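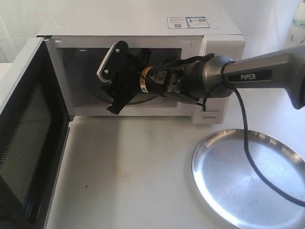 把厨房活儿租给一只手：Radgate套件试用手记

先说价钱，省得你翻到最后。Radgate每月3,797元，押金另算，远程支持包497元一个月，可买可不买。我劝你买，理由后面讲。

东西是Widance出的。严格说Widance不造机械臂，臂是人家的，你自己有也行，没有他们帮你配。Radgate卖的是剩下那一堆：腕部相机、夹爪指头、支架、一套叫Anghel的软件，外加一个会接你电话的人。面向谁？官网写"小型实验室、产品团队、认真的个人"。第三类我琢磨了一会儿，大概就是我这种，家里客厅腾不开，跑去借同事场地的。

我在Mundton那边的共享工作间用的。台面白，好擦，插座永远不够。

题目是自己定的：厨房小家电。开门，拿碗，放杯子，拧旋钮，关门。听着像给三岁小孩布置的家务，做起来能让成年人坐在地上发呆。Widance的演示视频里一般是叠积木、捡方块，看多了没感觉。微波炉不一样，有门，有腔，有把手，门还会挡你的路，东西得从一个洞里伸进去再原样退出来。我觉得这才叫试用。

开箱，以及那本说明书

箱子很沉。打开第一层是泡沫，第二层还是泡沫，第三层一张纸，写着"请先阅读说明书"。说明书198页。没有目录。对，198页没有目录，PDF版倒是有，但PDF版的页码跟纸质版对不上，差两页，到后面差得更多。

我没读完。跳着读的，安装那章认真看了，安全那章认真看了，标定那章看了两遍还是没懂，后来打电话解决。

安装本身不难。底座夹在桌沿上，拧紧，再拧紧。臂装上去，走线。相机卡在腕子上，卡扣有点涩，第一次装我怕掰断，使了半天劲没敢使足，结果没到位，画面一直歪。后来才知道要听到"咔"一声。说明书里写了，在标定那章，不在安装那章。

指头是可以换的，这点好。箱里给了几副不同的，有直的，有带角度的，有带齿纹垫子的。换一副就拧两颗小螺丝的功夫，螺丝很小，掉地上就别找了，备用的在最里面那个自封袋里，多给了一把，算良心。

线。线我要单独说。臂的那根黑线从上面绕下来，一路搭到桌上，碰到什么就压在什么上头。盘子，杯子，桌角。Radgate给了理线的绑带，绑带好用，但绑紧了腕子转不开，绑松了它就垂下来扫台面。我试过几种绑法，最后是松着绑，然后做动作之前先看一眼线在哪。一个月三千多块的套件，我希望线这件事有人替我想过。

Anghel：好的地方

软件装在笔记本上，界面灰底，字偏小。左边是时间轴，中间是相机画面，右边一排参数，默认收起来。收起来是对的，新手点开会慌。

基本流程三步走完：你拖着臂，或者用配套的小手柄，把动作做一遍；Anghel录下来；录够了，交给它训，它回来给你一个能自己跑的东西。录制键很大，在屏幕下方正中间，空格键也能触发。我全程用空格键，手柄上那个按钮太硬。

录的过程有点上瘾。真的。头一个小时手忙脚乱，碰杯子，碰门，伸进腔里出不来。再往后手上就有数了，知道从右边进比从正面进省事，知道门要开到底，开一半最麻烦，门边正好卡在腕子要经过的地方。这些东西没人教，也教不了，手柄推几十遍自己就会了。

回放做得细。每一段录完可以逐格看，能在时间轴上打标签，"接近""抓""退出"，打完标签它会把同类的段落排在一起给你比。我就是这么发现自己有个坏习惯的：每次抓杯子之前都要停一下，手腕往左晃一小下，再下去。完全是下意识。训出来的策略一板一眼学会了，也停，也晃。看着挺好笑，像有个小孩在学你清嗓子。后来我把带晃的段落删了，重录，好很多。

删段落很方便，选中，删，不弹窗确认。撤销也快。写软件的人自己应该天天用。

还有一个小功能我喜欢：夜间训练。晚上八点把数据丢上去，关机回家，早上来看结果，手机上有一条通知，就一句话，训完了，或者没训完，为什么。没有动画，没有小火箭。

Anghel：不好的地方

标定。标定标定标定。

腕部相机一动就要重标，而腕部相机总会动。运输会动，换指头会动，你不小心用袖子蹭一下也会动。重标一次要拿一块印着格子的板在镜头前晃来晃去，晃到它满意。它满意的标准是什么，不知道。进度条有时候走到九成就不走了，你换个角度，它退回六成。那天下午我在它面前举着板子，像在机场接人。

画面也挑光。我那个台子是白的，电器也是白的，墙还是白的，顶灯一开，旋钮那一块全糊成一片亮。人眼没事，分得清，软件的自动曝光就来回跳。手动锁曝光的选项有，藏在第三层菜单，叫"高级成像偏好"。我建议Widance把它挪到第一层，叫"锁曝光"。

另外它对斜着的画面没有任何安慰。腕上的相机跟着腕子转，腕子一拧，画面里整个桌子都是斜的，旋钮跑到一边，地平线不知道在哪。策略不在乎，人在乎。盯久了我有点晕，歪着头看屏幕看了一上午，第二天脖子疼。加个自动转正的预览窗口，技术上应该不难吧？我问了，说在做。 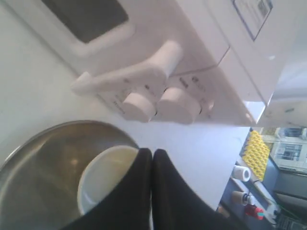 拿杯子这一步其实是整套里我改得最多的。杯子放在碗里，碗壁是弧的，不锈钢，反光，指头要贴着杯沿下去，偏一点就磕碗边。磕碗边的声音很响，隔壁桌每次都抬头。我一开始用带角度的指头，后来换过直的，差别比我想的大，直的进窄地方舒服，带角度的从上往下捏东西稳。如果只能留一副，我留直的。

旋钮是另一种难。拧旋钮不费力，费的是对准。圆的，光滑，白的，没有边可以搭，两根指头夹上去稍微偏心就滑。我录了很多段失败的，Widance的建议是失败的也留着，打上"失败"标签，对训练有帮助。我留了。有没有帮助，我没法拍胸脯，只能说后面几版策略在旋钮前面犹豫的时间变短了。

打电话给Widance

远程支持包，497元，我第一周没买，第二周买了。买完就后悔没早买。

接电话的人叫Sointu Ikonen，在Widance管客户这条线，自己也写Anghel的一部分代码，标定那块恰好就是她写的。我跟她抱怨标定的时候还不知道这件事。她听完，停了一下，说："对，那个进度条是我的。"

然后她远程接进来，让我把板子放平，别举着，搁在桌上，让臂自己去看它。两分钟，过了。两分钟！我举了一下午。

我问她为什么说明书不这么写。她说新版写了，纸质的还没重印。"你手上那本是老的，页码也是错的，我们知道。"

聊得比较久，后来不光聊标定。我问她，厨房这类任务，客户多不多。她说问的多，做完的少。"大家来的时候都想做一整套，从开门做到关门。我一般劝他们先挑一步，就一步，做到自己烦为止。"

我说我就是想做一整套的那种。

她笑了。"那你先把门那一步做到烦。"

我又问了租期的事。合同最短两个月，中途退不退钱？不退，但可以暂停，暂停期间臂和配件放你那儿，软件锁住，数据还能导出。数据导出这条我专门确认了，格式是开放的，不用Anghel也能打开，文档给了，我试着导了一批，能读，时间戳是对的。这点加分。很多同类服务数据进去容易出来难，换一家等于从头录。

还有个事她主动提的：别指望在一个台子上训出来的东西，搬到另一个台子还能用。换个台面颜色，换个灯，都要补录。她原话是"补录比你想的少，比你希望的多"。我把这句记在本子上了。

跑起来是什么样

说结果。我手上最后一版，开门这步比较可靠，我敢站在旁边喝水。伸进去放东西，看位置，转盘正中间好说，靠里就悬，退出来的时候腕子容易蹭到腔口上沿，它会自己停，停了等你处理，不会硬来。停得很轻，这个保护做得不错，我故意用手挡过，也是立刻就停。

从碗里拿杯子，过得去。拧旋钮，看运气。关门我反而没怎么录，时间不够，全耗在前面了。

所以一整套没做成。Sointu说得对，应该先把一步做到烦。

速度慢。要有心理准备。看它开个微波炉门，你会忍不住想伸手帮一把。我带过一个做家电的朋友来看，他看了一会儿说，这要是真放厨房里，饭都凉了。我说它又不是给你热饭的。他说那它是干嘛的。我讲了半天数据、策略、泛化，他听着，点头，然后问盘子是不是公家的，能不能拿来放三明治。

不过说真的，对做产品的人来说，慢一点可以忍。你要的是它反复做同一件事，把手、旋钮、门轴哪里别扭，它全给你照出来。他后来自己也说了，那个旋钮要是带个棱，机器好拧，老人也好拧。这话我觉得值一点租金。

噪音还行，电机有一点哼声，开着窗听不见。发热正常，跑一上午摸着是温的。耗电没测，忘了。

钱怎么算

3,797一个月，最短两个月，押金看你要不要他们配臂。自己有臂的话押金低很多，兼容清单在官网，更新得比较勤，买之前对一下型号，也对一下固件版本，固件旧了会连上又断，连上又断，我第一天就耗在这上面。

497的支持包按月，随时停。工作时间接电话，非工作时间发邮件，我晚上发过一封，第二天上午回的，回得很具体，附了截图。只租硬件不买支持也能用，前提是你团队里有人弄过这些东西。没有的话，别省这个。

训练的算力包在月租里，有上限，我没碰到上限。录得特别多的团队可能会碰到，超出部分怎么收，合同附件里有表，签之前看一眼，字很小。

值不值？分人。

实验室，学生多，时间多，自己搭一套肯定便宜，但搭的那段时间也是时间。产品团队，想在一两个月里搞清楚"这事机器能不能干"，我觉得值，出个明白话比什么都强。个人，嗯，认真的个人。我用自己的钱租的，用完心疼，但也没到睡不着的程度。

几条零碎的，给打算租的人

台面别用纯白的，铺块垫子，哑光。或者锁曝光，菜单在哪上面写了。

杯子碗用便宜的。

第一天只装机和标定，不录。录了也是要删的。

标定板放桌上，别举着。再说一遍，别举着。

螺丝刀自己准备一把好的，箱里那把头有点软，拧几次就花了。

手柄的按钮用空格键代替。

每次换指头都拍张照，记下来哪副指头配哪批数据，我没记，后来两批混在一起，训出来的策略在杯子上方老是差一点点，查了半天才想起来中间换过指头。Anghel里可以给数据批次写备注，在右键菜单里，我到最后几天才发现有这个。

租期算上运输。箱子在路上的日子也在走租期，这条我觉得不合理，跟Widance提了，回复是"会反馈"。

还有，退租的时候原包装要留着，泡沫一块都不能少，第二层那两块长得一样但有左右之分，放反了盖不上。我跪在工作间地上试了好几次，最后还是打的电话。

Sointu接的。她说左边那块底下有个小箭头。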